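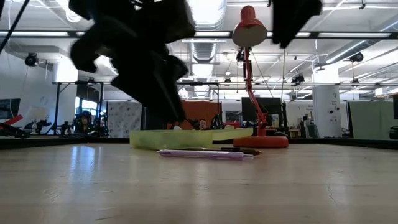
Why does the stock export stop partway through when the file looks complete in the preview?

The preview reads from the cached copy of the table, and the export reads from the live one. If a record in the live table has a broken supplier code, the export stops at that record and closes the file without an error. The preview never touches the record, so it shows the full list.

Ticket: Givia stock export truncated
Raised by: Conall Duggan
Site: Plestska
Component: Givia export module, CSV output
Priority: 2

Reported behaviour
The monthly export for May should contain 700 rows. The file delivered to the shared folder contains 174. Job status shows "Finished". No warning in the job history. Running the job again by hand gives the same row count, and the last row is the same each time.

Environment
Givia server on the Drurnitz host, export scheduled for 04:15. Output folder mounted over the local network. No change to the schedule or the folder permissions before the fault was reported.

Checks made

Disk space on the output share: fine. A large test file copied across and opened without trouble.

Timeout: raised from the default to the maximum and the job run again. No difference. The job ends well inside the old limit anyway.

Row limit in the export profile: blank, so no limit applies. Set it to a high figure to rule out a bad default, then put it back to blank.

Character set: switched from the old Windows setting to UTF-8. The accented supplier names now come out properly, but the file stops at the same row. Left on UTF-8.

Sort order: changed from item number to date added. The file now stops at a different row count. This points to the data and clears the writer, the share and the schedule. 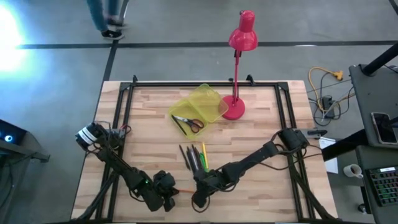
With the sort order put back to item number, the next record after the last good row was opened in the editor. The supplier field holds "Mbwambo" followed by a line break and a trailing quote mark. The form hides both. They only show in the raw view, under Tools, then Record, then Raw.

A search of the raw field for line breaks found 4 records, all with the same supplier. All came in through the spreadsheet import and none through the form. The form strips line breaks on save and the import does not.

Fix applied
Supplier field cleaned by hand on the affected records. Cache rebuilt. Export run manually: 700 rows, totals agree with the stock summary. The scheduled run at 04:15 gave the same result.

Still open
The import will let the same fault back in. Until it is patched, tick "Trim text fields" on the import screen before loading a supplier sheet. The box is off by default and does not remember its setting between sessions.

The job should also report a failure when it stops early. Raised separately against the export module.

Status: resolved at site, waiting on import patch. Conall to confirm after the next supplier load.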